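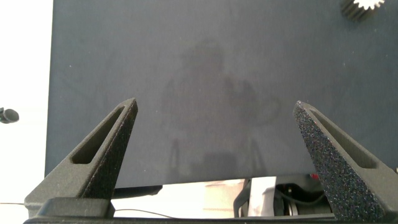
Section 4: Your first shift with the gear cell

I wrote this section after we put the cell in at our Omelbridge works, so you're getting it from someone who had to learn it on the job (and who made most of the mistakes you'll find warnings about). If you've bolted down the arm and finished the wiring checks in Section 3, you're ready to start.

A word on what changes for you first. Before the Gadisari cell came in, whoever was on the gear bench picked up every gear by hand, 1,000 of them on a busy day in December, and by the end of it your thumbs knew all about it. The arm does the picking now. You'll be doing the setting up, the checking and the deciding, and I'll be straight with you – the first week feels slower. Mine certainly did!

4.1 Getting the fingers ready

1. Press HOLD on the pendant and wait for the amber light.
2. Wipe both fingers with a dry cloth. No solvent, please.
3. Look along the slot in each finger for swarf and brush out anything you find.
4. Open the fingers fully and make sure the cable at the base lies flat and can't get pinched.
5. Close them slowly on nothing. The tips should meet evenly. If one gets there first, go back to 3.6.

Caution: keep your own fingers out from between the tips whenever the amber light is off. It's a small gripper but it won't let go just because you shout at it.

4.2 Teaching the pick

6. Choose the job from the Drimine screen. If your gear isn't listed, copy the nearest one and change the width.
7. Put one gear where the arm expects it, then press TEACH.
8. Jog the arm down until the tips sit either side of the gear.
9. Close at grip setting 2 and have a look before you lift. You want a fingertip on each side of the toothed rim and the bore left clear.

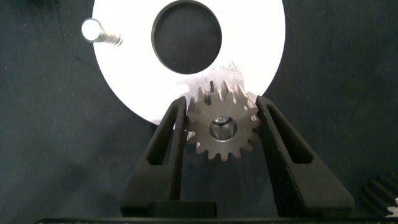 Gear Cell Guide, Issue 3 – page 17

10. Lift a little way and press PAUSE. Check that the gear is sitting square between the tips and you can see the bore properly.
11. If you're happy, press SAVE. If it has tilted, put it down and teach it again. Don't try to nudge it straight while it's held.

Note: shiny metal plays tricks under bright light, especially against a white plate. If you can't make out the edges of the teeth, turn the bench lamp down and look again.

4.3 Running, and who does what

12. Run the first 200 picks at half speed and stay with the cell.
13. Check the gauge reading at pick 270 and write it on the job card.
14. After that you can go up to full speed and get on with inspection at the next bench, as long as you can still hear the buzzer.

On our shifts the person running the cell also signs off the gears. We tried splitting the two jobs and it was miserable – one of us was bored and the other was snowed under. Swap over at the tea break if there are a couple of you trained.

You're always allowed to stop the arm. You don't need a supervisor's say-so, and a stop you pressed yourself doesn't count against the bench's figures. Write down what you saw, even if it's only "didn't like the sound of it". I've written that one myself, twice.

Spare fingers are kept in the Alemneh cabinet, second drawer. Fitting them is covered in Section 5.

Last revised May 10, 2020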